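Saturday, after lunch

Rain since breakfast, so the walk to Hovland is off and I have finally made a start on the snack box for Seon-mi Won. She moves into the flat on Ekine Road in a week and I said I would send her something for the first few evenings, before she knows where the shops are.

The box is one I kept from December. It had a pair of Zekari gloves in it, long gone, but the lid still stands up well and I have never liked to throw it out. I wiped the inside, put it at the back of the table and laid everything I had bought beside it. I wanted to see it all together before deciding what went where.
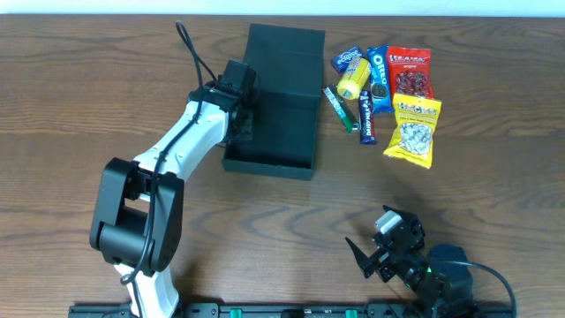 Snacks out, box still empty.

Seven things altogether. The gum was an afterthought from the till. I had meant to get crisps too, but they would be crumbs by the time the post had finished with them. I weighed the lot on the kitchen scales with the box and it comes to under 700 grams, so it can go at the cheaper rate. The post office in Punedberg shuts at 3 on a weekday, and I must remember that this time.

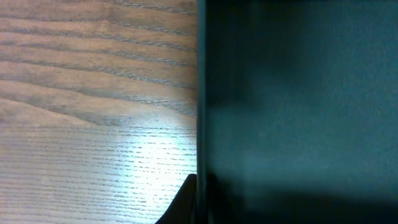
I have been thinking about paper to go under everything. There is white tissue in the drawer and some brown left over from the shelves. The box is such a dark teal that white would look rather stark in it, and brown would come out close to the colour of the table, which I don't mind at all. Brown then, if there is enough of it. I will not buy more.

Packing took longer than I expected. The bars want to lie flat and the bags want to lie on top of everything. I tried the big bags first, then took them out and tried the small things first – no better.

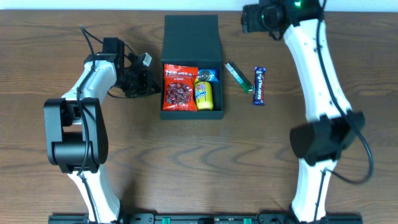

The Maltesers I put on the left in the end, as they were her favourite when we shared the house and she will look for them before anything else. She used to keep a bag behind the flour and think I didn't know. I did wonder about getting two bags, but the lid has to close.

Had tea at 4 and wrote the card. I wrote too much and had to go up the side. I told her about the new bus times and the damp in the back bedroom, and asked for the number of the flat, as I have 7 written in one place and 2 in another.

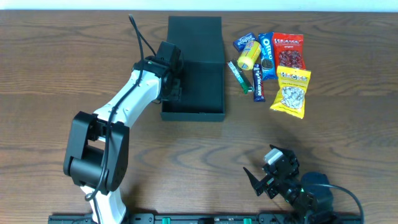 I shall ring her tomorrow evening if she hasn't answered my message by then. The label can wait until I know. String is in the blue tin, tape needs buying. Soup for supper, and the rain is still coming down.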